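首页 > 客厅 > 布艺沙发与抱枕 > 双人位

Mudilon 浅灰布艺双人沙发（配抱枕、百褶搭布）

分享 63　评论 2

Mudilon 是 Nenasau 家居今年在售的浅灰色布艺沙发，两块靠垫、两块坐垫，全部可以单独取下。尺寸按小户型客厅设计，也适合放在书房或出租屋。本页介绍沙发本体、可以搭配的抱枕和一块百褶搭布，以及日常整理和清洗的方法。下单前请先量好入户门、电梯和楼道转角，沙发到货时是整件包装，只有脚需要自己装。

沙发本体

面料为浅灰色平纹织物，手感偏干爽，不起亮光。靠垫是立式的，直接靠在沙发背架上，没有系带，也没有拉链与背架相连，取下来拍打或晾晒都方便。坐垫内芯是海绵外包一层纤维棉，新拆封时偏硬，坐过一两个星期后会软一些，坐面也会留下浅浅的褶子，用手从中间往两边抹平即可。四块垫子的边缘都做了圆边包绳，缝线在包绳内侧，不容易磨到。

两块坐垫之间没有固定，如果家里人习惯总坐一边，可以每个月左右对调一次，让两边的磨损接近。靠垫同样可以对调，也可以前后翻面。靠垫里的填充物比坐垫松，靠久了会往下沉，拎起上面两个角抖几下，再从两侧往中间拍，就能恢复。

沙发脚随箱附带，共四只，用手拧紧后再用附送的小扳手加半圈。不要用电动工具，木架上的预埋螺母容易滑丝。地板不平时，脚底的黑色胶垫可以叠一片使用，多余的胶垫装在说明书的袋子里。
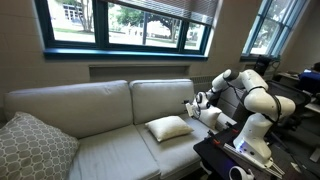
抱枕不包含在沙发价格里，需要单独选购。Odera 系列目前有两类：一类是素色的，一类是几何纹的。素色枕选米白的人最多，放在浅灰面料上颜色分得开，又不会太跳，两只小的靠右边摆，左头再立一只灰底白色蜂窝状纹样的方枕，就够用了。全部选素色也可以，只是整张沙发会显得淡一些。如果客厅的窗帘或地毯已经有明显的花纹，建议几何纹只放一只。小枕的填充量比方枕少，适合垫腰，不适合当睡枕。

抱枕套均为隐形拉链，拉链头藏在底边缝里，清洗前请拉好，避免刮到别的衣物。枕芯不可机洗，受潮后请放在通风处平摊晾干，中途翻两次面。枕套第一次洗可能有轻微缩水，套回枕芯时先塞两个底角，再拉拢上边，比较省力。

关于枕芯的克重，常有顾客问起。方枕枕芯为 600 克，小枕枕芯为 300 克。两种都是压缩发货，拆开后请先放一晚再套枕套，当天就套的话四个角容易空。

面料清洁

沙发坐垫套和靠垫套可以拆洗，水温不超过三十度，选轻柔程序，中性洗涤剂，不加漂白剂，不烘干。晾到八成干时套回去，面料还有一点弹性，边角容易对齐。完全干透再套也没有问题，只是拉链那一段会比较紧。

背架和扶手的面料是固定的，不能拆。日常用吸尘器的扁嘴沿缝线吸一遍，缝隙里的碎屑用软毛刷先刷出来。洒了水或茶，先用干布按压，不要来回擦。油渍用稀释的中性洗涤剂点在白布上，从外圈往里圈按，再用清水布按一遍。浅色面料和新牛仔裤接触多了会染上一层蓝，请尽早处理，放久了很难去掉。

百褶搭布 Dristance

搭布是今年一月加进这个系列的，颜色为灰白，整幅压细褶，可以搭在沙发背上，也可以铺在扶手一侧。布料较薄，褶子细，展开时一条条往外散，收拢时又能并成窄窄一束，所以收纳占的地方很小。搭布不带防滑底，搭在沙发背上时，后面多留一截，或者压在靠垫后边，坐下时就不会被带下来。

搭布的褶是定型褶，请注意以下几点：

手洗，水里放少量中性洗涤剂，轻压，不要搓，不要拧。
洗前顺着褶的方向把布收成一束，用棉绳松松系两道，洗完连绳子一起挂起来晾。
不要用熨斗压。褶子局部乱了，可以隔一点距离用蒸汽吹，再用手顺一遍。
收纳时顺褶卷起或挂放，不要横着折，横折的印子比较难消。
宠物爪子容易勾到褶边，家里有猫的请考虑素色平纹的那一款。

搭布和沙发不是同一批染色，灰白与浅灰本来就是两个颜色，请不要按同色套装来选。

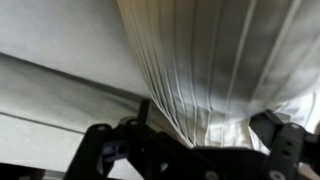 So-yul Kwon 留言说，她的搭布用了一个冬天，洗过三次，按页面上说的系绳子晾，中间那一段褶子还很整齐，只有两头略微松开。她更在意的是长度，觉得搭在沙发背上前面刚好、后面偏短，希望以后能出加长的。她还提到靠垫比想象中重，给母亲买的那张，老人自己翻面有些吃力，后来改成只翻坐垫。

客服回复：加长款在打样，尺寸定下来后会更新在本页。靠垫内芯可以换成轻一些的纤维芯，下单时在备注里写明“轻芯”，不另收费，只是支撑会软一点。已经买了的顾客可以单独补购内芯，外套不用换。

Raili Seppälä 留言问，能不能只买两块坐垫套作替换，她家有小孩，想一套在用一套在洗。

客服回复：可以，坐垫套和靠垫套都能单买，请在配件栏里选“替换套”，型号填 697。不同批次的浅灰会有细微差别，建议两块坐垫套一起换，不要新旧各一块。

配送与退换

沙发送货到门口，需要上楼请提前说明有没有电梯。包装外层为纸箱，内层为塑料膜和护角，请保留三天，确认没有问题再丢弃。签收时如发现纸箱有破洞，请当场拍照并在送货单上注明。

抱枕套和搭布洗过之后不接受退换，试色请在不剪吊牌的情况下进行。沙发因面料颜色与预期不符可以退，来回运费由买家承担；因木架、缝线或脚的问题退换，运费由我们承担。

页面更新：2024年4月3日

标签：浅灰沙发　布艺沙发　米白抱枕　几何纹方枕　百褶搭布　小户型客厅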